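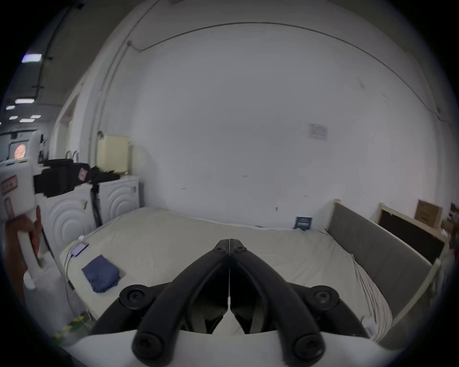
Home Opinion Columns Letters Archive Subscribe

The Eight-Hour Sales Pitch

December | By Mei Lindgren

Last updated: 7:40 a.m.

My sleep score last night was 75. I know this because a ring told me, or more exactly because the ring told my phone and my phone told me while I was looking for the weather. Until I read the number I had thought I slept fine. I'd gone to bed, I'd stopped being aware of things, and then it was morning. But 75 is a C, and a C student does not feel fine, so by the time the coffee was ready I was tired.

The ring is made by a company called Skindach. It was lent to me for a month by my friend Hsiu-ying Kwok, who had stopped wearing hers. She said it had made her nervous about going to bed. I took that as a joke and it was not one. By the second week I was lying there at eleven at night trying to relax in a way that would show up well.

I've been suspicious of the sleep business for a long time, and a month with the ring has made me more so. I should say what I mean by the sleep business. Doctors who treat people with real sleep disorders are outside it. Apnea is serious, and so is the kind of insomnia that wrecks a person's life, and anyone who has either one should see somebody with a medical license. I mean the other thing, the one that advertises on podcasts. The mattresses with their own apps, the weighted this and the cooling that, the gummies, the tape for your mouth, the lamp that pretends to be a sunrise. All of it is sold to people who are mostly sleeping all right.

It starts with the number 8. Everyone knows you are supposed to get eight hours. Ask how they know and you'll get a shrug. As far as I can tell, the guidance doctors give to adults is usually a range, and people vary, and the same person varies from one decade to the next. My mother got by on six hours for most of her life and was irritable only about things that deserved it. But you can't sell much against a range. A single number makes a target, and a target makes failures, and then you've got customers.

Look at how the ads are written. They nearly always open with a question: Tired of waking up tired? It's a very clever question. Who wakes up any other way? Being groggy for the first twenty minutes of the day is what waking up consists of. I've met perhaps two people in my life who hop out of bed cheerful, and neither of them owned special equipment. If you can persuade everyone else that the groggy part is a symptom, there's no ceiling on what you can charge for the cure.

And they do charge. Last winter I went to price a mattress, ours having developed a valley. The salesman at Weerasinghe, a furniture store I'd always thought of as reasonable, walked me past everything under a thousand dollars at a good clip, the way a realtor will hurry you past the furnace. He stopped at the Utden. It was $3,000. I asked what it did. He said it had zones. I asked what the zones did, and he told me they supported me where I needed support. I asked how the mattress knew where that was, when he and I had only just met, and he said a lot of people had been very happy with it.

I don't hold it against him. He was reciting what he'd been handed. But I want to stay with that $3,000 for a minute, because the way it's defended is the same everywhere. You spend a third of your life in bed, they say. Divide the price by ten years of nights and it comes to less than a dollar a night. What's a good night's sleep worth to you?

You can justify anything with this arithmetic. I spend a fair share of my life in shoes and nobody has yet talked me into a $3,000 pair by dividing. The sum only works if you accept that the expensive bed gives you good nights and the cheaper one doesn't, which is the very thing they ought to be proving. They skip that and go straight to the dividing.
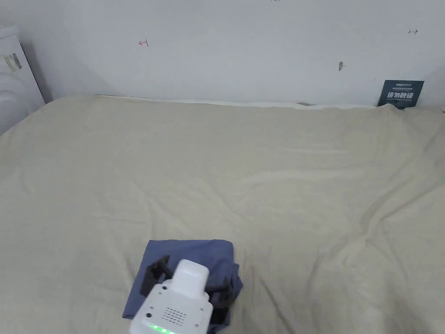
What they offer as proof is the trial. Sleep on it for a few months, send it back if you're unhappy. It sounds generous. I'd ask you to think about what sending back a mattress involves. It arrived squashed into a carton. It is now the size of a mattress. You have to ring someone up, be talked to about whether you've given it enough time, agree to try a topper first, and then find an afternoon to be at home. Meanwhile you need something to sleep on. I have no idea how many people go through with it, and the companies I wrote to didn't care to tell me, but I know what I'd do. I would decide that it was growing on me.

There is also the awkward fact that a person who has just paid a great deal for a bed wants to sleep well in it. I don't say that to be mean. I'm the same. When I bought a costly winter coat I was warm before I'd left the store. Ask me in the first week how the new mattress is and I'll tell you it's changed my life. Ask in the third year. The reviews are almost all from the first week.

Then there are the sheets. I grew up believing that thread count was a fact about the world, like altitude. At some point the counts on the packages began climbing past anything that seemed likely, and it came out that a lot depends on how you count: whether a thread made of several thin strands twisted together is one thread or several. You can guess which way the packages tend to go. I own a set with a very grand number on it that feels like the inside of an envelope. The best ones I have came from a church sale and have no label left at all. A fitted sheet wants to reach all four corners and stay there, and after that I can't see what more there is to brag about. If it has wrinkles in it, you will be asleep and won't see them.

Back to the ring, though, because the ring is what tipped me from grumbling into writing this. Mattress companies at least sell you an object. The tracker sells you doubt about your own body and then charges a monthly fee to keep the doubt up to date. It says I had so many minutes of deep sleep and so many of the dreaming kind. How would it know? It's on my finger. It knows my pulse, my temperature and whether my hand moved, and from these it makes a guess, and the guess arrives as a number with no "maybe" attached. One evening I lay on the couch reading for an hour and a half, very still, it being a good book. The ring congratulated me on my nap.

I wrote to Skindach about the nap. I got back a courteous message saying that the product was for general wellness and was not meant to diagnose anything. That's a handy position to take. On the front page of the website it reads my body like an open book, and down in the small print it's a piece of jewelry.

People who like these things will say that I'm being unfair, and that measuring something is the first step to fixing it. Hsiu-ying's brother argued this with me over dinner. He wears one, and found that on nights when he had two glasses of wine he slept badly, and he cut back, and he feels better. Good. I believe him. I'd only point out that his grandmother could have told him about the wine, and did, for years, without a subscription. If a gadget was what it took for him to listen, then for him it may have been money well spent. I still don't think it tells us much about the rest of us.

What bothers me more is where all of this puts the blame. The people I know who really are short of sleep are short of it for reasons you could write on an index card. They have a baby. They work nights, or they work days and then drive deliveries. Their upstairs neighbor is learning the drums. One has a boss who sends messages at midnight and expects to hear back. None of them has a mattress problem. But the baby and the boss and the drums can't be sold a solution, so the ads talk as if sleep were a private skill that you've been careless about and could get better at with the right purchases. I'd take the sleep business more seriously if just one of these companies came out in favor of sane shift schedules. I've looked, and what I find is a discount code for nurses.

There's an older view of bed that I'd like to put in a word for. In this view it's a place where you are let off. Nothing is asked of you there. You can be bad at it, lie awake an hour thinking about a thing you said in high school, get up and eat cereal over the sink, go back. In the morning it's over and nobody has kept a record. I don't think we understood how restful that was, the lack of a record.

We did replace the mattress in the end, with a plain one from the part of the store the salesman hurried me through. It has one zone. I sleep on it about as well as I slept on the last one before the valley, and some nights not so well, usually after I've watched the news. I gave the ring back to Hsiu-ying, who put it in a kitchen drawer with the spare keys. She's still being billed for it and is trying to find out how to cancel.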